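Two grippers, one pile of laundry

So I've had the Uvlow and the Plidar side by side for most of November now, and people keep asking me which one to get, and I keep giving a different answer depending on what kind of evening I've had. Time to write it down before I change my mind again.

Quick recap if you missed the last post: both of these are the hand-held kind. You hold the thing, you squeeze, the fingers close, and a camera on top records what you did so that an arm can learn to copy it later. My arm is the little Zukska on the end of the workbench, and it's currently sulking in pieces (more on that further down). So this whole post is about the holding-and-squeezing half of the job, which I used to think was the boring half.

I started with clothes because clothes are where my old gripper fell apart. Blocks and mugs will forgive you nearly anything. You come in a bit crooked, the pads slide, the mug straightens itself out and off you go. Try that with a sweater and you get one finger on top of it and one finger full of table.

The Uvlow is the lighter of the two and for the first half hour I loved it. Then my wrist started doing this thing where it wanted to roll outward every time I squeezed. The trigger is stiff right at the end of its travel, exactly where you need to be gentle, and I caught myself yanking things. You can see it in the recordings too, a little hop just as the fingers meet. I tried loosening the spring, which helped some and also made the fingers droop when I pointed it at the ceiling. I don't often need to point it at the ceiling, but still!

The Plidar weighs more and feels like it was designed by somebody who had to use it after lunch. The squeeze is even all the way through. Opening is a hair slower, and I got used to that in a day.

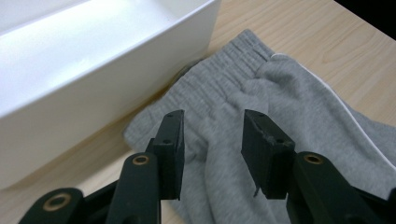

Where I go back and forth is the pads. Flat, hard pads are great on anything with a seam or a thick edge, so waistbands, cuffs, hems, the collar on a hoodie. You line up, squeeze, lift, done. They're much worse on a T-shirt lying flat, where there's nothing to get hold of, and I ended up pinching a ridge with a sort of scooping motion that I'm pretty sure no robot will thank me for. Soft pads grab the T-shirt just fine but they pick up every bit of fluff in the house and by the end of a session they've gone slick.

My friend Noreen Moynihan came over for coffee and ended up doing a whole batch with me, and she's left-handed, so that was useful. She couldn't stand the Uvlow. The trigger guard is shaped for a right hand and it dug into her knuckle. The Plidar she didn't even comment on, she just picked it up and got going, and I think that says plenty.

Numbers, for those of you who like them: I kept 166 clips out of everything I shot, after throwing away the ones where I blocked the camera with my own sleeve or forgot what I was doing halfway. I tried to keep sessions to 60 minutes. Past that I get sloppy, and sloppy clips are worse than no clips, as I learned the hard way with the dish towels last spring.

Camera stuff. The Uvlow's mount is a clamp and it creeps. Not a lot, but by the end of a session the fingers were sitting noticeably lower in the picture than when I started, and then you have to calibrate all over again or just live with it. I put a strip of rubber in there and it's better. The Plidar's is bolted on and hasn't budged, though getting to the bolts means taking half the housing off - bad design, or possibly me using the wrong wrench.

As for the Zukska, the wrist joint developed a click, so I sent the board and the motor off to Mac Carthaigh, where I bought it. They were nice on the phone. I should have it back in two weeks and then I can find out whether any of this laundry was worth recording.

For now I'd say Plidar if you're doing cloth and you've got the forearms for it. If you're mostly moving hard stuff around in short bursts, the Uvlow is fine, just do the rubber strip first. I've still got the socks to do and I've been putting them off.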